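Kikcombe Floor Set: data card

Maintained by Godfrey Nyamweya. Last edited 2023-10-29.

Kikcombe is a set of recordings from a full-size humanoid working in a furnished room. We made it to train and test Cilov, our method for combining a fixed room camera with a head camera. The question behind the method is a narrow one: if a policy can see the whole robot from the side during training, does it place its feet and hands better when only the head view is left at test time?

The release has 1,133 episodes, cut into 3,472 labeled segments. We held back 28 episodes for testing. Please don't train on them.
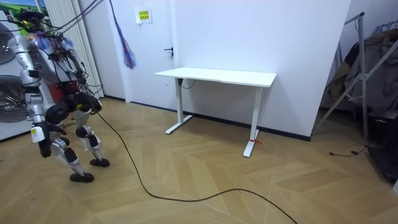 Fixed camera, robot at left, cable running across the floor.

Views

Each episode folder holds a room view and a head view. The room view covers the body and the cables. The head view looks down at the floor and usually loses most of the body, so a mop lying to one side may be the largest object in it. Small things on the boards (hairs, specks) get the label "debris" and no finer class. Glare is not masked out.
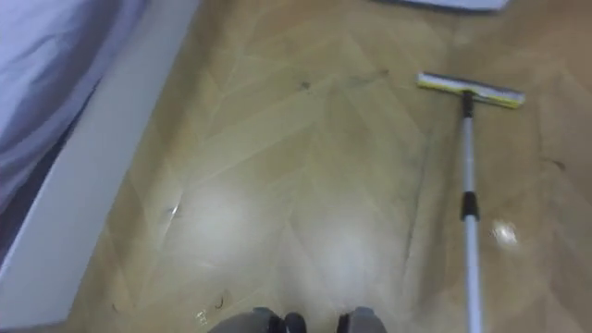 Labels

Segments are labeled by hand for the floor area, the mop head, the mop pole, furniture and debris. Cables are labeled in the room view only. An arm hidden behind the torso is marked "occluded", and we don't guess its pose from the video.
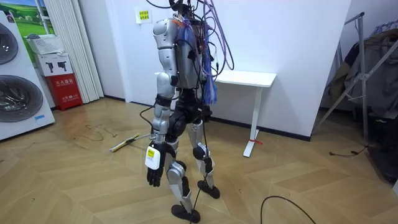
2 min read

Results so far

Cilov beat the head-only baseline, Oksanen, on 5 of the held-out tasks. The gain was largest where the robot had to step past a pole on the floor. On debris detection the two were even, and both took bright spots on the planks for debris more often than we'd like. A hair lying between the grippers was easier for both models than one close to the bed panel,
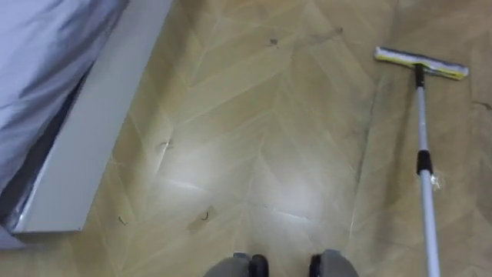

and moving the crop window did not change that. We have not tried other floors. All episodes share the same herringbone pattern, and a model trained here may lean on the seams for scale.

Loading

The Derico loader reads both views and the labels. Older copies of it skip the occlusion marks without a warning, so update before you run the test script. A fix for the segment index is planned for November.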